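Chapter 6
Surface Pattern and Repeat

6.1 Why pattern is treated as a material property

In the earlier chapters a wall covering was treated as a sheet with a weight, a width and a backing. Those values are enough to order paste and to plan the drying time. They are not enough to order the covering itself. A plain sheet can be cut anywhere along its length. A printed sheet can be cut only where the print allows it, and the part of each roll lost to matching is often larger than all other waste on the job.

The chapter deals with three quantities: the repeat, the match and the drop. It then applies them to rooms with corners that are not square, to ceilings papered in the same pattern as the walls, and to small enclosures such as closets, booths and display cases. Readers who have worked through the Collelar stairwell problem in Chapter 5 will already have the wall measurements needed for the first set of exercises.

6.2 Terms

Repeat. The vertical distance between one point in the design and the next point exactly like it. It is printed on the label and should be checked against the sheet with a steel rule.

Match. The way in which the design on one strip meets the design on the next. In a straight match, the same motif falls at the same height on both edges. In a drop match, the second strip is lowered by a fixed part of the repeat, usually half.

Motif. The single figure from which the design is built. Ovals, rings, dots, leaves and stripes are all motifs. A design may use one motif in several sizes – this makes the repeat harder to find by eye, and the label should be trusted over a quick look.

Ground. The color on which the motifs are printed. Pale grounds show open seams less than dark ones when the backing is white.
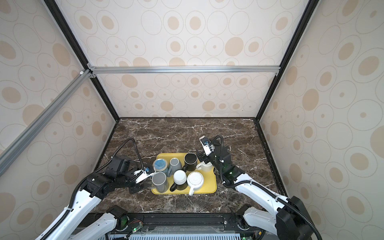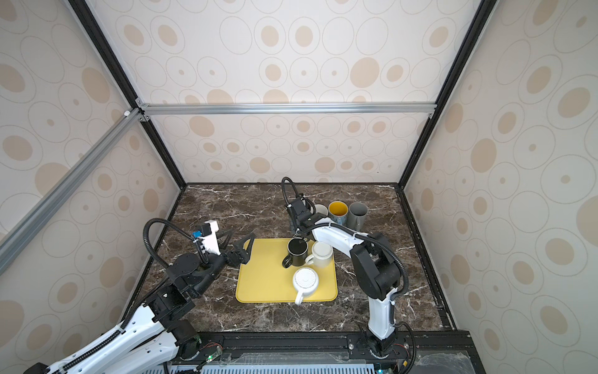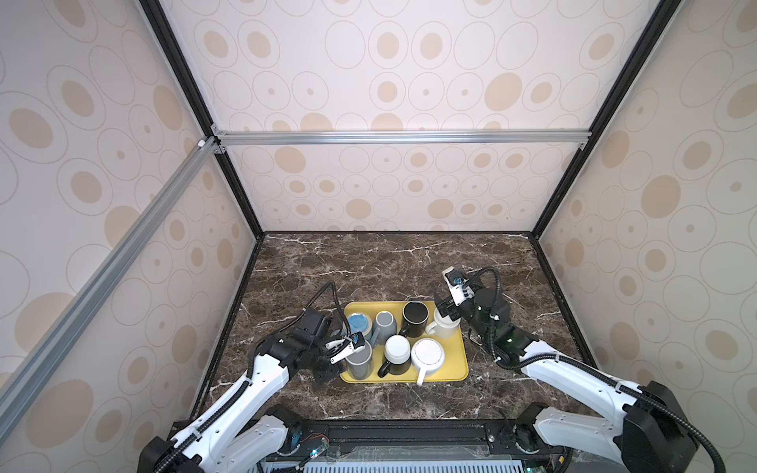 Oval motifs in beige on the walls of an enclosure.

6.3 Finding the strip length

Let H be the height of the wall and R the repeat, both in inches. Divide H by R and round up to the next whole number. Multiply the result by R. This gives the working length of one strip in a straight match, before trimming. Add 2 inches at the top and the same at the bottom.

Suppose the wall is 53 inches high and the repeat is 14 inches. The quotient is a little under four, so four repeats are needed and the working length is 56 inches. With the trim allowance the strip is cut at 60 inches. The loss to matching is 3 inches per strip, a small figure. If the same wall were 57 inches high, five repeats would be needed and the loss would rise to 13 inches.

It follows that the loss depends on how H and R happen to fit together. A large repeat does not always waste more than a small one, although it can. Exercise 6 at the end of the chapter asks for the worst case under each of the two matches.

6.4 Corners

A strip is never carried whole around an inside corner. It is cut so that a narrow margin turns onto the second wall, and the remainder is hung to a new plumb line and lapped over that margin. Some of the design is lost in the lap. With scattered motifs the loss is hard to see from normal standing distance. With stripes or a close grid it is plain, and the corner should be placed where the light is weakest.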